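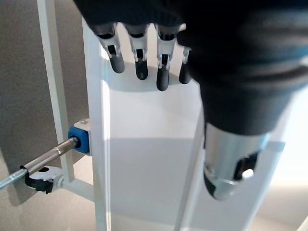 4. Trying out a hand before you commit to it

Bindelow supplies two hands for trial on the same wrist plate: the Badiler, with four fingers and a thumb, and the Gralier, a plain two-jaw gripper. The sales sheet says the Badiler suits "most bench tasks". Treat that as a claim to be tested. The steps below are the ones Yichen Wan wrote for our own bench, with a few grumbles left in.

4.1 Before you start

Turn the arm off at the wall before changing hands. The stop button on the Qin controller halts motion but leaves the wrist connector live.

Caution: Do not rest the fingertips on a panel to hold the hand up. The finger joints are small and the pins bend.

4.2 Set-up

1. Bolt the hand to the wrist plate and plug in the connector until it clicks.

2. On the controller, choose Tool, then New, and enter the weight of the hand in grams. For the Badiler this is 838. The brochure gives a lower figure, which leaves out the cover.

3. Check the wrist camera. You should be able to see all the fingertips with the hand open. If the cover has sagged into view, pull it back and tighten the strap.

4. Move the hand over a flat surface and stop 110 mm above it.

5. Run Close, then Open, at the slowest speed. Watch each finger in turn. A finger that lags on the first run will usually lag on the next.

6. Save the tool under its own name. The default name gets overwritten without warning.

4.3 Comparing the two

Use the same part, the same start point and the same speed for both hands. Log every try, including the ones where you "knew what went wrong" – those are the ones people like to leave out. Our log stands at 3,727 tries, and the Gralier is still ahead on anything with flat sides.

Note: The controller's success score counts a grip as good once the motors stall. They also stall when a finger is jammed against the bench. Check the camera view before you believe the score.

If the Badiler drops a part twice in a row, go back to step 5.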